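27 September 2021, cabinet task, second session

Started later than planned. The calibration for the left wrist camera had drifted again and I did the whole routine two times before the numbers were acceptable. Gholamreza Parsa ran the teleoperation, I kept the log.

The count is now 287 episodes for the door task, from which 42 are from today. The target for the first training is 300, so we are nearly there. I do not include the Halvorsen recordings from January in this count, their time stamps are not compatible with the new format.

Views from the wrist and from the head, same session:
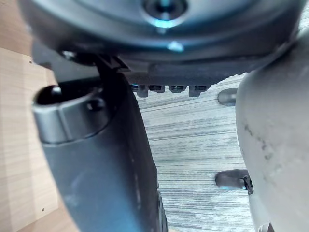
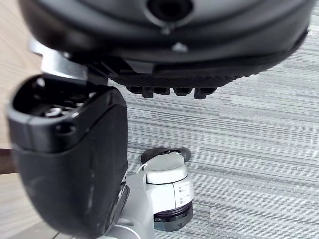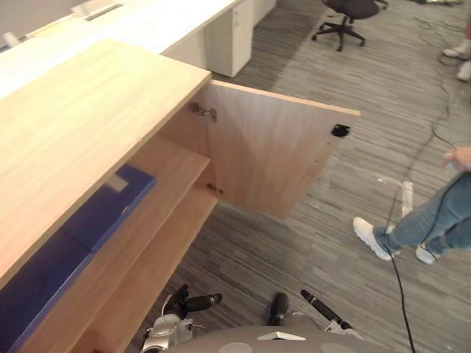
Changes in the protocol from this session: the start position of the base must be different in each episode, and the operator says aloud "start" and "end" so I can mark it in Limuser. If the grip on the door slips, we keep the episode and give it the label "retry". Before, we deleted such episodes, and I think this was a mistake — the policy never saw how to recover.

Episode 2852 in the global index has no right wrist stream. I marked it as bad but did not delete the file. Gholamreza thinks it is the USB hub, I suspect the recorder.

To do:
- copy today's data to Zernis and check the sums
- ask Masach about the spare hub
- write the label "retry" in the schema, it is now only a comment
- try the head camera with fixed exposure, next session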